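Gripper kits: budget FAQ

What does one kit cost?
Budget $123 a month on lease, Desbridge site. Spare finger pair is $62. Freight extra.

How many should we order?
One per operator, plus a spare. Eight covers most teams — ask Ilaria Pagano before going over that.

Do the fingers wear out?
Yes. Rubber goes first. Put spares in the orignal order, not a seperate one in March.

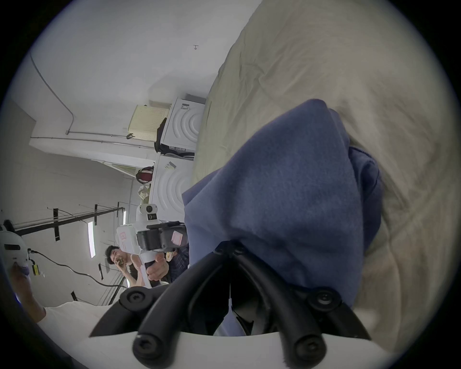 Blue fleece between the rubber-coated fingers, laundry machines behind.

Do we need to buy cloth?
No. Old fleece and bedding is fine, any colour.

Who signs off?
Under $99, your team lead. Anything else — Anneliese Hellwig.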